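4 Aufstellen und Einrichten des Luftentfeuchters Grelent

4.1 Bevor Sie anfangen

Auf dem Karton steht »in fünf Minuten betriebsbereit«. Rechnen Sie lieber mit einem halben Tag, denn das Gerät muss nach dem Transport aufrecht ruhen, bis sich das Öl im Verdichter gesammelt hat. Wir haben den Aufdruck nicht zu verantworten. Diese Anleitung wurde von der Sornden Haustechnik für den deutschsprachigen Markt überarbeitet und weicht an mehreren Stellen von der Kurzanleitung ab. Im Zweifel gilt der Text hier.

Ob Sie überhaupt einen Entfeuchter brauchen, klärt ein Hygrometer für wenige Euro. Ein muffiger Geruch allein sagt wenig aus. Dringt Wasser durch eine Wand ein, hilft kein Gerät dieser Bauart, auch kein größeres.

4.2 Standort wählen

1. Messen Sie die Luftfeuchte an zwei Stellen des Raums, jeweils morgens und gegen 18 Uhr. Einzelne Messungen taugen nichts.
2. Stellen Sie das Gerät auf eine ebene, feste Fläche. Teppich ist laut Kurzanleitung »geeignet«. Wir raten davon ab.
3. Halten Sie zu Wänden und Möbeln mindestens 30 cm Abstand, nach oben doppelt so viel.
4. Schließen Sie Fenster und Türen. Ein Entfeuchter bei gekipptem Fenster trocknet den Garten.

Hinweis: Die beworbene Raumgröße bezieht sich auf leere Räume mit normaler Deckenhöhe. In einem vollgestellten Keller dürfen Sie getrost ein Drittel abziehen.
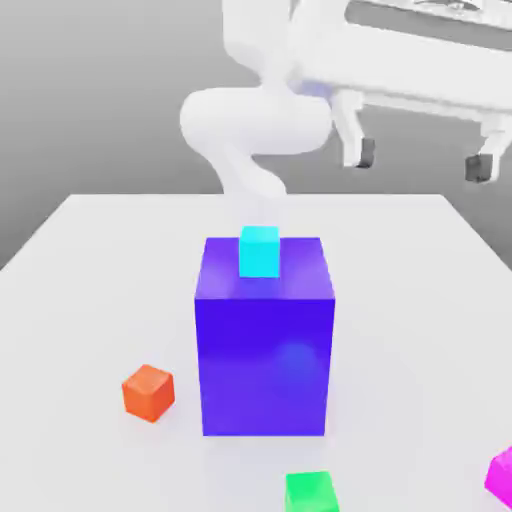

4.3 Erste Inbetriebnahme

1. Lassen Sie das Gerät vor dem Einschalten mindestens sechs Stunden aufrecht stehen.
2. Ziehen Sie den Wassertank nach vorn heraus und entfernen Sie die Transportsicherung am Schwimmer. Sie wird leicht übersehen, und das Gerät meldet dann dauerhaft »Tank voll«.
3. Setzen Sie den Tank wieder ein, bis er hörbar einrastet.
4. Stecken Sie den Netzstecker direkt in eine Wandsteckdose. Keine Mehrfachsteckdose, keine Zeitschaltuhr.
5. Drücken Sie die Starttaste und wählen Sie als Sollwert 55 Prozent.
6. Warten Sie. In den ersten Minuten läuft nur der Lüfter.

Vorsicht: Das Gerät nicht kippen, solange Wasser im Tank ist. Wurde es doch gekippt, ziehen Sie den Stecker und beginnen Sie wieder bei Schritt 1.

4.4 Die Automatik und was von ihr zu halten ist

Die Betriebsart »Auto« soll den Sollwert selbst bestimmen. Nach welchen Regeln, hat uns auch der Zulieferer Suksawat nicht schlüssig erklären können. In unserem Probelauf im Juli schaltete das Gerät in dieser Betriebsart auffallend oft ein und aus, und der Zähler zeigte am Ende über 100 Starts. Wer den Verdichter schonen will, stellt den Wert von Hand ein.

Ähnlich zurückhaltend sind wir bei der Canstead-App. Sie zeigt hübsche Kurven, verlangt aber ein Benutzerkonto und die Freigabe des Standorts. Alle Funktionen lassen sich auch über die Tasten am Gerät erreichen, mit Ausnahme der Kurven.

4.5 Meldungen in der Anzeige

E2: Tank voll oder nicht eingerastet. Siehe 4.3, Schritt 2 und 3.
E5: Raum zu kalt. Unter etwa fünf Grad arbeitet der Verdichter nicht.
31: Kein Fehler. Gemessene Luftfeuchte in Prozent. Ist der Wert in einem Keller so niedrig, prüfen Sie ihn mit dem Hygrometer nach.

Die Kurzanleitung nennt außerdem einen »Selbstreinigungsmodus«. Gemeint ist der Nachlauf des Lüfters. Den Filter müssen Sie trotzdem alle zwei Wochen herausnehmen und absaugen. Ersatzfilter führen wir unter der Bestellnummer 856.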